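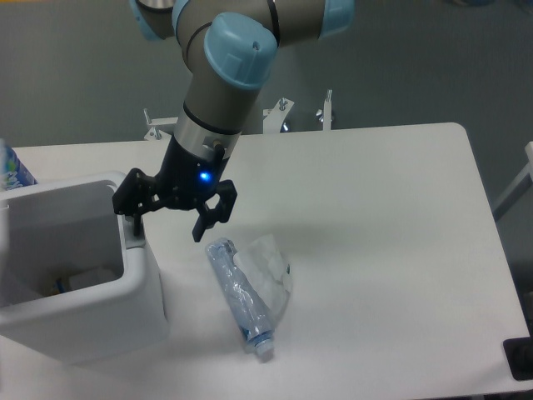

About Dokmont

Dokmont is an independent bench-testing group for end effectors, arms, wrist cameras and motion controllers. We sell no hardware and take no commission on it. Integrators and research labs send us a gripper and a task, and we return a report with the raw logs attached.

Akinyi Mbwambo and Josphat Kinyua set up the company after several years of specifying grippers from data sheets. Quoted grip force and stroke are measured on rigid blocks. Much of the work our clients automate involves items that deform on contact, such as crushed bottles, film, tissue and thin-walled tubs.

What we test

Our current program covers waste sorting and light packaging. Each gripper is mounted on the same arm and run through 80 pick attempts per item, in poses drawn from a fixed list. An attempt is scored as a clean pick, a double pick, a slip or a miss. Double picks are logged separately because they behave differently at the sorting stage. Controller comparisons use the same list, with the gripper held constant.

The Hevska protocol sets out item preparation, approach angles, closing speed and camera calibration. It was written by Shabani Masanja and is now in its 11th revision. Results are stored in Temba, our in-house logging tool, which time-stamps joint positions, motor current and colour video against a single clock.

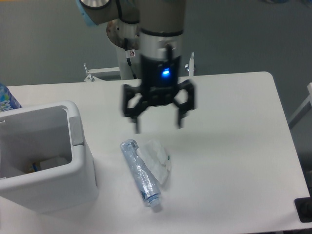 Can I send in a gripper that is still a prototype?

Prototypes are accepted if they have a standard tool flange pattern, a documented command interface and a stated maximum current. Allow for 65 mm of clearance beneath the open fingertips.

Who does the work

Faraji Rweyemamu runs the bench and maintains the arms. Imani Muli handles camera calibration and data analysis. Shabani reviews every report before it is released. Clients may attend a test day by arrangement, and bookings for January are open.

Page last revised 2 Dec 2025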